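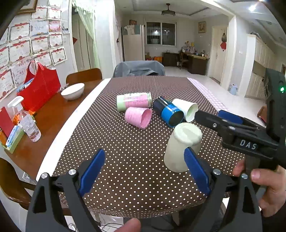
Home Food Style Travel Archive Subscribe

The Case for the Busy Tablecloth

Last updated in April

My mother-in-law owned 12 tablecloths and not one of them was plain. I used to think this was madness. Now I have a brown one with white dots, and I can't imagine eating breakfast on anything else!

Dots are wonderfully forgiving. Crumbs vanish, and a table covered in paper cups after a birthday (green, pink, dark blue, whatever was left in the pack) looks like a party still going instead of a chore. Brown helps too. It warms up a room full of wooden chairs, and it lets one loud color sing next to it.

For me that color is pink. A pink-and-white check beside brown dots sounds like a fight, I know, but try it before you laugh.
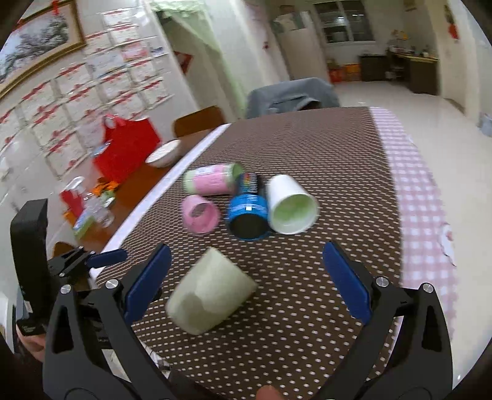

Arvo Laitinen, who has sewn table linens in Grusemstead since 2000, taught me the trick of mixing patterns: keep the white the same in both. If the dots are bright white and the check is creamy, the whole thing goes muddy. He also likes one scalloped edge somewhere, even a small one, and after a winter of copying him I'm fully converted.

Cups deserve the same freedom. Matching sets are lovely for about a week, then somebody needs one for paintbrushes. Buy odd packs, mix them up, and let the kids stack them while you hunt for the napkins.

My cloth gets a cold wash and dries over the back of a chair. The check I iron, when I remember.

Sign up for our newsletter and get one home story a week. You can unsubscribe at any time.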